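Workshop notebook, bindery bench
February 4, 2022

Paste again. The wheat starch batch I cooked in January has gone sour in the crock, and I have only myself to blame, having written "will keep" on the lid in confident ink. Cooked a new one this morning, strained it twice, and it still had a lump in it the size of a lentil. The lump found its way under the spine lining of the Cervantes, naturally, out of all the books on the bench.

The Cervantes is the two-volume set from Pamunthorpe. Volume one is sewn, rounded and waiting for boards. Volume two is missing a leaf between gatherings 17 and 18, a fact the owner did not mention and may not know. I have written to ask whether he wants a blank put in or wants to go on not knowing.

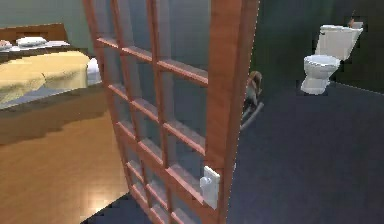 Vol. 4, p. 255

Thread: the Flovotham linen is fuzzier than the last spool and snaps if I look at it sternly. Waxing helps. Waxing twice helps more, but then the thread squeaks going through the kettle stitches and I get comments from the next bench. Switched to the thinner gauge for the second half of the text block. The swell came out lower at the tail than I'd like, so I'll have to pack it a little before backing.

Benedikt Strebel came by to return the finishing press, minus one of its wing nuts. He says it was like that when he took it. I looked back through volume three of this notebook, where I had written "press complete, lent to B.," and read that to him aloud. He is going to look in his coat.

He did have a useful thought about the boards. The Wumer millboard warps toward the pastedown whatever I do, and he suggested lining the inner face with thin paper the day before, then leaving it under weight overnight. Tried it on two offcuts. Will look tomorrow and not before. (Looked after lunch. Too damp to say. Put the weight back.)
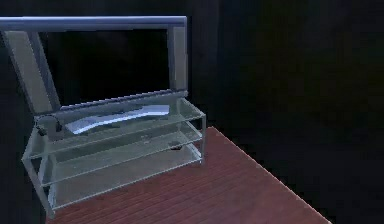
Television with a gray frame, by the glass stand.

Leather: pared the first spine piece too thin at the head cap and went through it with the knife, a clean little window. Second piece better. I stopped every few strokes to fold it and feel the edge, as I tell everyone else to do. The dye is darker than the sample, though the owner asked for "brown, but old," so there is some room.

Billing so far stands at 2,125 for the pair, not counting the ruined leather — that one's mine.

To do: order thread from anyone else. Scrub the crock. New label for the lid, in pencil.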